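The Soup at Vergara

by the woman at table 9

My grandmother left me a recipe for soup and no instructions for finding the restaurant she stole it from. All she wrote on the back of the card was Vergara, Sedley, ask for the corner. So one Saturday in May I got on the bus with the card in my purse and a sandwich in case it was a wild goose chase.

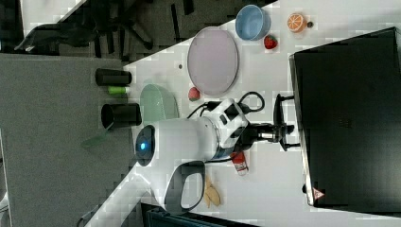
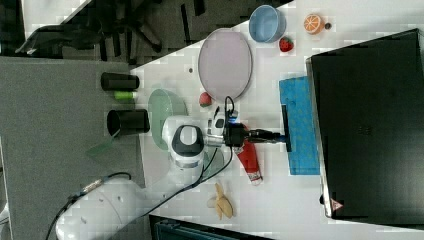
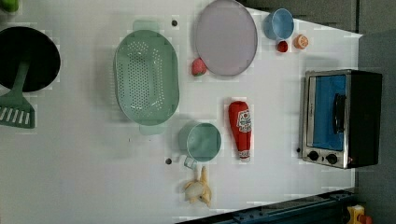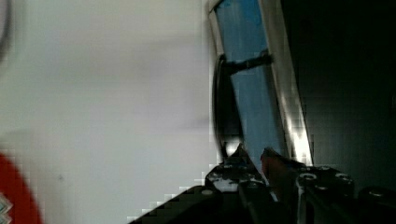
Tabletops, and a few things from the kitchen.

The bus to Sedley takes forever. I'd been told 30 minutes, and maybe that's so if you don't stop at every mailbox in the county. The man across the aisle had a rooster in a cat carrier and we talked about that for a good while. He was taking it to his sister in Brerkuvent. She hadn't asked for it. I ate my sandwich before we hit the river.

Anyway, Vergara. I'd pictured candles, I guess, and a waiter with a mustache. What I got was a narrow yellow building next to a tire shop, with a handwritten sign saying they opened at 8 and a door that stuck so bad I thought they were closed and went twice around the block. Then a kid came out carrying a mop bucket and held the door for me with his foot.

"I'd like the corner," I said, feeling like a spy.

He looked at the corner. There was a table in it with a stack of phone books on one chair. He moved the phone books to the floor and gave me a menu.

Well, the soup was on it! Right there under the eggs, Soup of the House, and I got so worked up I knocked the salt over. I ordered it before he'd even gotten his pencil out. And when it came I took one spoonful and I knew something was wrong, because it was terrible. I mean it tasted like a wet sweater. My grandmother's soup had lemon in it, and dill, and something smoky I never did figure out (she'd only say it was in the card, and it wasn't in the card). This had barley and regret.

I must have made a face, because an old woman came out of the back wiping her hands and stood over me.

"You don't like it," she said.

I can lie to my boss and my dentist, but I couldn't lie to her. I put the recipe card on the table. She held it out at arm's length, then went and got her glasses, then read it standing up, front and back, and sat down on the chair where the phone books had been.

"She worked that stove," she said. "Sixty-one years ago. I was a girl, I peeled for her. She left on the Indasach train with a man who sold belts, and she took the card, and my father cooked it from memory until he died. He had a very bad memory."

I said the man who sold belts was my grandfather.

"Was he nice?"

"He was okay," I said. "He had a lot of belts."

She laughed so hard the kid came out to check on us. Then she took me back to the kitchen, which was hot and about as wide as a canoe, and tied an apron on me over my good blouse. She read the card out loud and I chopped. When we got to the end I told her there was something missing, something smoky, and she gave me a look and reached up to the shelf for a dented tin of tea.

One pinch. I missed the last bus home.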